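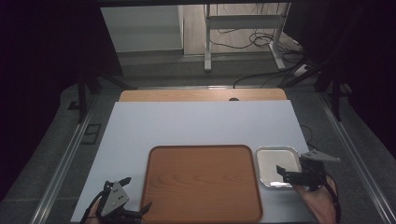
Two trays, two grippers, and patient hands at the table.

Give the kids the boring table

Posted 30 March 2024

Quick one before I have to go and lock up. Long overdue, and I'll probably get emails.

Every December the Flundthorpe schools robotics day puts the arena in the middle of the gym. Ramps, flags, a buzzer, parents on three sides. And every year the manipulation table goes down the back near the storeroom, where you get five people watching if you're lucky. Two of them are waiting for the toilet.

I think we've got it backwards. I think the table should be the main event and the arena should be the sideshow, and I think most clubs would be better off if they spent their money that way too.

Look at what the work is. A brown tray and a silver tray. A gripper in each hand. Try picking up a metal tray with a shiny rim using two hard fingers and no feeling in them. Go on. Your own hand does it without asking you. The gripper doesn't, and you find out fast how much you never noticed about your own hand.

That's the lesson. The whole thing. A kid who's spent an afternoon on it knows more about why household robots are hard than a kid who has driven a bought chassis up a ramp 300 times.

I've run the Bririer club for a while now and I've watched both. Arena season, two students build, one drives, the rest hold the tools and look at their phones. Not their fault. There's one robot and it's always in bits. Table season everybody gets a turn, because a turn is short and there's always another one. The quiet ones are often the best at it. Slow hands, good eyes. We had a girl in year 8 who wouldn't go near the arena and she ended up teaching the seniors how to come in low on a rim.

Then the log. We kept a proper one last term for the Barasa project, every attempt written up, good or bad. 1,142 lines. Most of them are dull. "Slipped." "Slipped." "Got it but tilted." "Slipped, angle wrong." But when the students went back through it they started arguing about what counted as a success, and whether a tilted tray is a fail if nothing was on it, and who gets to decide. Nobody set that as homework. Best discussion I've had in a classroom in years and it came out of a spreadsheet.

Now the complaints, which I've heard already.

It's dull to watch. Yes. So is most of the long jump. Put a decent screen up, let someone who knows the task talk over the top of it, and people will stay. Last December we tried a small version at lunch, 20 chairs, and had people standing.

It isn't really robotics if a person is holding the gripper. This one gets up my nose. Where do people think the machine is meant to learn it from? Somebody has to show it. Showing something clearly, the same way, over and over, is a skill, and a fairly rare one. Ask any teacher. Ask any apprentice, for that matter.

It costs more. Sometimes it does. Our setup, which we call Drondar for reasons lost to time, wasn't cheap and it's a pain to store. But it gets used by the whole club, and it doesnt need rebuilding each year becuase the organisers changed the colour of a ramp. Over a few seasons I reckon we come out ahead. I haven't done the sums properly so don't quote me.

What I'd grant the other side is the noise. Arena day is fun. Little brothers and sisters love it, and some of them turn up at club a few years later asking to join. I don't want it gone. Keep the ramps, keep the buzzer, keep the sausage sizzle.

But swap the rooms. Table in the middle, good light, seats right up close. Score it on steadiness and on how well the log is kept, with speed a long way behind. Let the year 7s have a go between rounds. And give a proper trophy for it, the same size as the arena one, instead of the certificate we got last time with the club name spelled wrong.

Entries for the next one haven't opened yet, so there's still time to change the floor plan. I've sent the organisers a drawing. If your club wants in on the letter, leave a comment under this and I'll add your name before it goes.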